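Clevura Furnished Lets, Drunham
Room and furniture check, first-floor bedroom, unit 25
Checked by: Encarnación Alcaraz
Date: 7 September 2020
Form 631, copy to Severino Quintana

Mark each line OK, ACTION or N/A. Comments go under the item they belong to. Anything marked ACTION has to be closed before the keys go out.

## 1. Floor and access

- [x] Door opens fully without touching furniture: OK
- [x] Floor free of trip hazards: OK
- [ ] Carpet edge at threshold fixed down: ACTION

Comment: the metal strip has lifted at the hinge side again. It was screwed back in May and one screw has pulled out. Needs a longer screw or a new strip. Severino has spares in the van.

## 2. Electrical

- [x] Sockets and switches undamaged: OK
- [x] Bedside lamp flex and plug: OK
- [ ] Extension lead removed: ACTION

Comment: previous tenant left a three-way lead behind the bed. Not ours and no test label. Take it out and bin it.

## 3. Vanity table

- [x] Stands level, no rocking: OK
- [x] Top sound, no splits or lifting paint: OK
- [x] Front edge smooth to the hand: OK
- [ ] Drawer runs freely and stops before it falls out: ACTION
- [x] Drawer handle tight: OK
- [ ] Mirror fixings tight: ACTION
- [x] Mirror glass free of cracks and chips: OK

Comment: this is the off-white one from the Kos range, with the oval mirror. The drawer sticks for the last bit and has no stop, so a good pull brings it right out. Rub candle wax on the runners and fit a small block at the back. The mirror moves slightly when pushed at the top. Tighten both bolts behind and check again after a week.

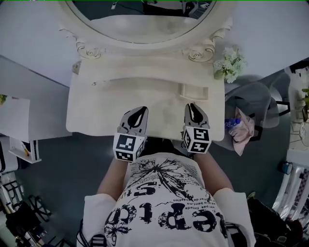 *Item 3. Vanity table, scalloped front edge, oval mirror between carved scrolls. Artificial flowers at the right rear corner.*

The scrolls either side of the mirror are easy to grab when shifting the table, and they shouldn't be used for that. Lift from under the top with one person at each end. Please pass this on to the cleaners, as the last lot moved it on their own.

Flowers can stay. Dust them with a dry brush, and don't spray polish near the mirror or on the painted top.

## 4. Wardrobe and bed

- [x] Wardrobe strapped to wall: OK
- [x] Wardrobe doors close and stay closed: OK
- [x] Bed slats all present and seated: OK
- [ ] Headboard bolts: ACTION

Comment: left bolt finger tight only. Right one fine.

## 5. Window

- [x] Restrictor working: OK
- [x] Blind cord held by cleat: OK
- [ ] Handle locks: ACTION

Comment: key missing. Curkum do the replacement keys, order 3 so we have some in the office. Same key fits the back bedroom.

## 6. Smoke alarm

- [x] Sounds when tested: OK
- [x] Date on unit still good: OK

## Outstanding

| Item | Job | Who |
|---|---|---|
| 1 | Threshold strip | Severino |
| 2 | Remove extension lead | Encarnación |
| 3 | Drawer stop, wax runners | Severino |
| 3 | Mirror bolts, recheck after a week | Severino |
| 4 | Headboard bolt, left | Severino |
| 5 | Window keys | Encarnación |

Recheck of item 3 to be written on the back of this sheet and initialled.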